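Complaints about police conduct: how long do people wait?
Student project report, 30/01/2018
Mehwish Usmani and Wajid Bajwa

Our project looked at what happens after a person makes a complaint against a police officer. We wanted to know how long the complaint takes and if the person gets a clear answer at the end. 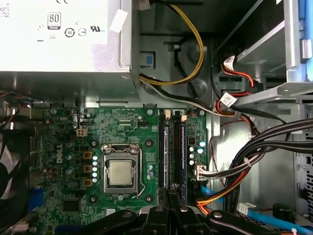
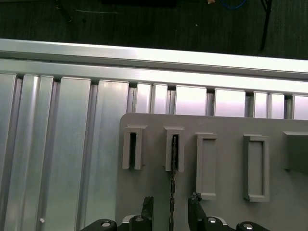

Fig. 1 and 2. Inside a Dell desktop computer; gray holders standing in a row on a plate.

We read 239 complaint summaries from the Chisholm district, which the district office puts on its public page. Wajid copied the dates into a table and Mehwish read the texts a second time to check them. In 14 summaries the closing date was missing, so we left these out of the time results.

The rule in Chisholm says that a person must receive a first letter in 60 days. Most people received it in this time, but the letter often says only that the matter is "under review". We think this is not a real answer. Complaints about the use of handcuffs took longest, and the summaries do not explain the reason.

Only five complaints ended with a punishment for the officer. In three of them there was a video recording. This number is too small to prove anything, but we found it interesting and we would like to study it more in May.

One difficulty was the language of the summaries. Words like "not sustained" and "unfounded" are used without explanation, and at first we have mixed them.

Related projects
Gustbridge: who attends the public court?
Legal help by telephone in Pavulix
Notar: reading old witness statements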